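Print this page | E-mail this page

Codatance Sorting Station, two-arm bench kit

Short answer to the question we get most: no, it won't clear your table after tea. It will move small soft things between a belt and a bin, which is a real chore in plenty of workshops, and it's the bit we're happy to sell you now. 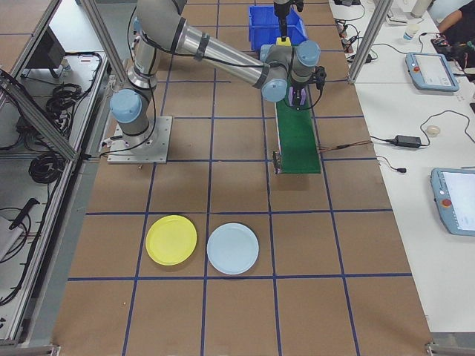
Supplied as a bench kit, arms, short conveyor, bin. You provide a sturdy table and good light. Setup takes most of a morning, longer if the cables fight you. Plates and cups are still in testing, dont order it for those.

What it's good at: one item at a time, plain shapes, known bin. What it isn't: mixed piles, wet stuff, anything floppy. Laundry, no. Not this year. 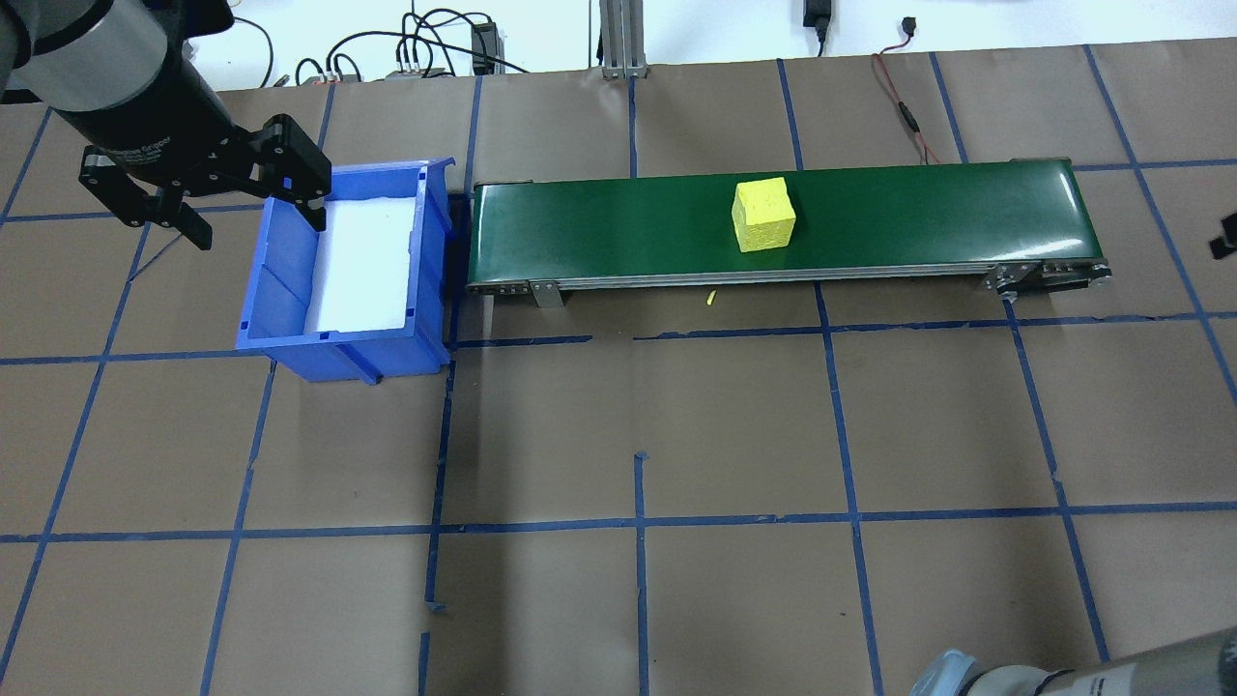
Geretti wrote in to say their packing room would still keep a person on the line, because a person notices when the box is wrong and the arm just carries on. Fair point. We'd say the same, keep someone near by.

Lining the bin helps. Soft foam, cut to fit. Schnyder sell sheets, or use what you've got.

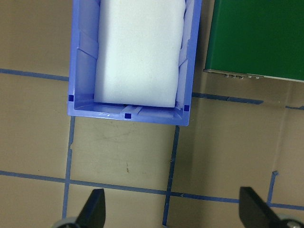
Ordering and spares

Part no. 237, complete kit. Part no. 830, spare finger set, sold in pairs. Belts and bins seperately, ask. Delivery from the Dutmont depot, allow 46 days for full kits, spares are quicker.
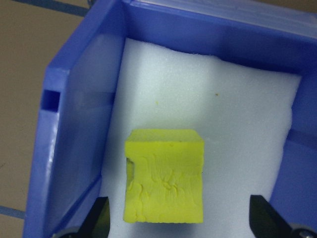 Training is 2 half days at your place, included. Bring the real items you want moved, samples never behave the same. If it can't do your job we'll tell you before you pay.

Last updated: June

Contact us | Copyright Codatance | Back to top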